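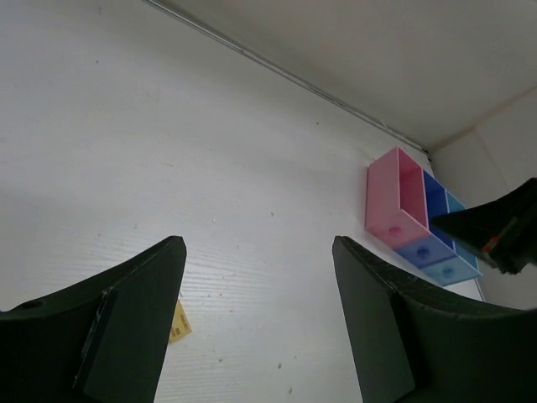
Mei-kuen Su wanted to know, after the last report, whether the white worktops at Vollden were really worth the money when plain ones would have done. Fair question! I think they were. The pale wood grain makes the whole back room feel lighter, and every speck shows up on it, so people wipe down without being nagged (mostly - I still find crumbs of brown card by the wall).

So, where we are. Of the 500 you gave us for fitting out the sorting room, we've spent 476, nearly all of it on the tops and the fixings from Markaseck. Costel fitted them over two long evenings and only swore at the corner, where the walls don't meet square.

Card sorting has moved in there for good. We've got through 14 boxes of the Dolley labels and little printed cards, with four still to go, and Fanni has started the index - she's quicker than me by miles.

What's left in the pot will go on a better lamp for the far end. I'd like to finish the boxes by April, and Domnica has asked for a look round before then, so do come along with her.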